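Clothes swap: we're on again!

Well, you lot have been busy clearing out your wardrobes. The swap in Vurnbridge is back on July 19, 2020, this time out in the yard behind the old Pimgate shop so we can all spread out a bit. Bring up to 29 things each, clean and with no holes please -- I've spent 2 evenings sewing on other people's buttons and my eyes have had enough. 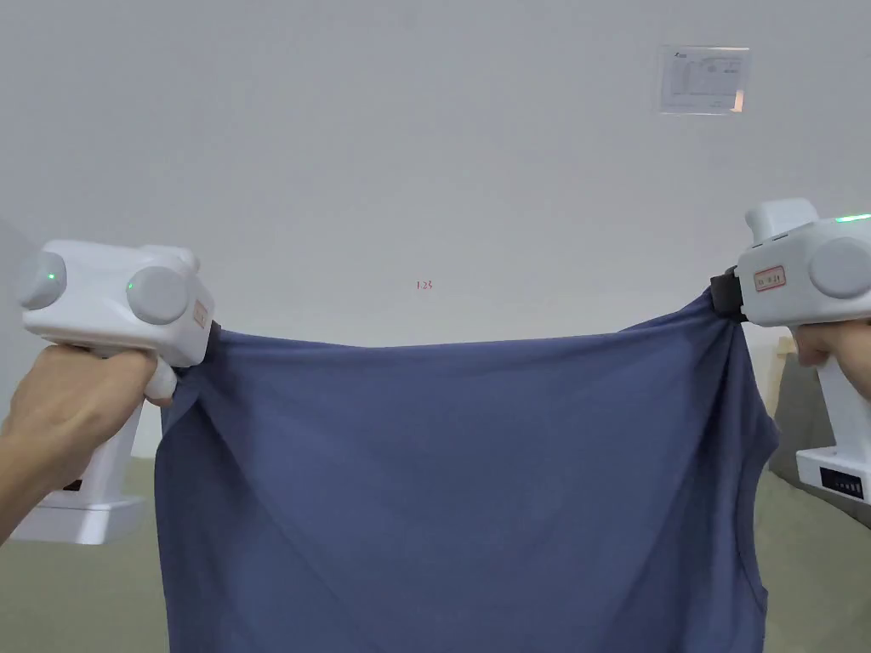
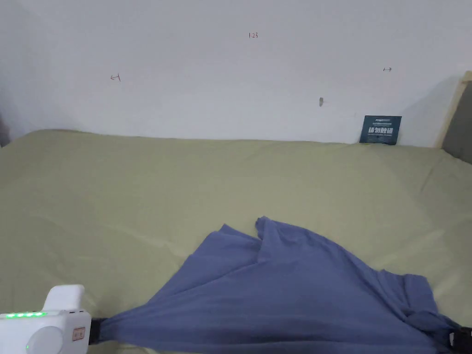 Blue and ready for a new home

Heino Rebane is doing the tea again (bring your own mug!) and I'll be by the gate with the tokens. One item in, one token out, same as before. Coats count as two. Anything left over at the end goes to the Khurana shop on the corner, who were lovely about the 1,000 hangers we borrowed in May and still haven't quite given back. If you've got any at home, pop them in your bag!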